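Home → Visits → Open Day at the Perneseck Genetics Lab

Monday, October 14, 2024

I have wanted to see a sequencing lab up close for years, and the open day at Perneseck was worth the early train! Our group of 6 started in the sample room, where blood cards from newborn screening are logged and punched before any testing begins.

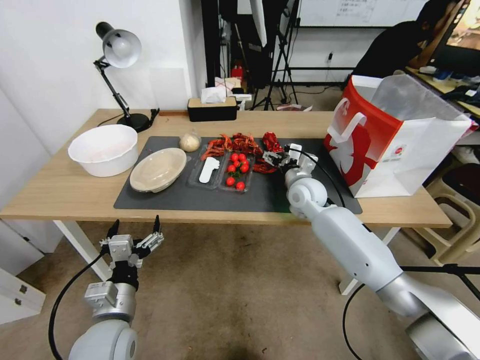 Screening for inherited metabolic conditions was the part I liked best. The Igwe wing runs 400 cards a day, and our guide went through PKU slowly enough that I finally got it - the body can't break down one amino acid, so protein has to be measured out for life. I caught myself looking at ordinary food differently afterward, even a small bun in clear plastic wrap. How much protein is in that? Families do this sum at every meal.

Next came the Noren room, with its freezers and a very loud centrifuge (bring earplugs if you're fussy).
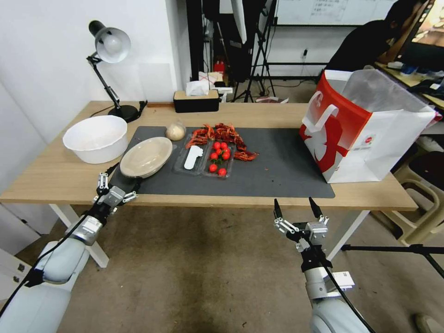
By Noren Igwe

We finished in the counseling suite, Room 3011, with a talk on carrier testing. Lots of good questions, and no rushing. The Sundora family day is in June, and I've already put my name down.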